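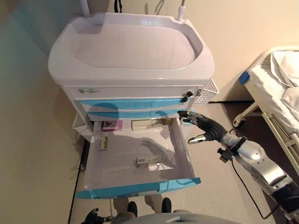

Fig. 1 — Cart station, bottom drawer open, right hand at the front corner. View from the head.

Session 4: Drawers
Home and Workshop Robots, evening course, Rusen Workshop
Bring your own notes from session 3, we start straight off the back of them.

1. Where we are

Arm mounts done. Wrist bracket done (check the screw knob before every run, it works loose). Walking is parked until May. Tonight is drawers only — pull, look, push shut. No picking things up yet, that's session 5.

Why drawers first? A drawer moves one way. Runners do half the work for you. If your arm can't manage a thing that only slides in and out, it won't manage a door.

2. Reading the cart before you move

Do this on paper first. Five minutes, no laptops.

Which drawers are shut, which is open. In Fig. 1 the bottom one is right out and the two blue ones over it are shut. Top drawer is white and has a lock with a bit like a key sticking out. Treat anything that sticks out as a snag. Same goes for the wire basket on the right hand side.

Now look where the hand is. Fingertips by the lower blue drawer, just over the right edge of the cart. Thumb pointing down. Ask yourself what happens if the arm comes straight back from there, and what happens if it goes up first. Sketch both. We'll compare on the board.

Feet: right under the open drawer front. From there a step forward puts a shin into the panel. Write down your stand-off before you start and tape it on the floor.

3. Pulling

Approach from the front, never from the side. Hand level with the top edge of the panel.
Close fingers slowly. Stop when motor current rises, do not wait for the position target.
Pull in short moves, 50 mm each, check after each one.
Stop limit for our build: 12 N at the fingertips. Over that, let go and back off 130 mm.

Common mistake from last term: pulling with the elbow only. The hand swings in an arc, the drawer doesn't, the runner jams. Shoulder and elbow together, or let the body lean back a touch. If you built the Belhaj elbow with the printed gears, halve your speed. They strip.

4. Looking inside

Shadow is the big one. Your own arm gets between the lamp and the drawer and you get a grey shape on the drawer floor — see Fig. 1, across the middle. A simple threshold will call that an object. Three fixes, in order of effort:

a) move the arm out of the way and look again
b) take one view before the reach and one after, compare
c) second lamp, low, from the other side

Most of you should do (a). It costs a second or two and it works.

Shiny things next. The small silver piece near the front middle of the drawer has a thin bright edge, and edge finders love that and ignore the rest of it. White boxes on a white drawer floor are the opposite problem, hardly any edge at all. The box standing up against the left wall is easier because of the green on it. The brown thing at the back is partly hidden, so mark it "unsure" and leave it. Don't let the program guess.

5. Pushing shut

Flat of the fingers, middle of the panel, never a corner. Push off-centre and it'll rack. Slow down for the last 50 mm. Don't chase a click, some runners havn't got one. Check with the head view after.

6. Cable

Black cable under the forearm loops down on the right. Leave enough slack for full reach but not so much it can catch on the cart or the bed wheel. Clip it, don't tape it. Bevadon clips are in the tub by the door, put back what you dont use.

7. Settings to copy

Loop delay: 500 ms between moves while testing. Yes it's slow. Leave it.
Step: 50 mm
Back-off: 130 mm
Force limit: 12 N
Stop button in somebody's hand, thumb on it, the whole run. Not on the bench.

Ametti board users — your force reading comes out in grams, convert it first. One group lost an evening to this.

8. For next time

Log five clean pulls and five clean closes on the bottom drawer. Note every stop and what set it off. Then do the two blue ones. Leave the white drawer alone, lock needs its own session.

Bring the logs printed, the workshop wifi is still bad.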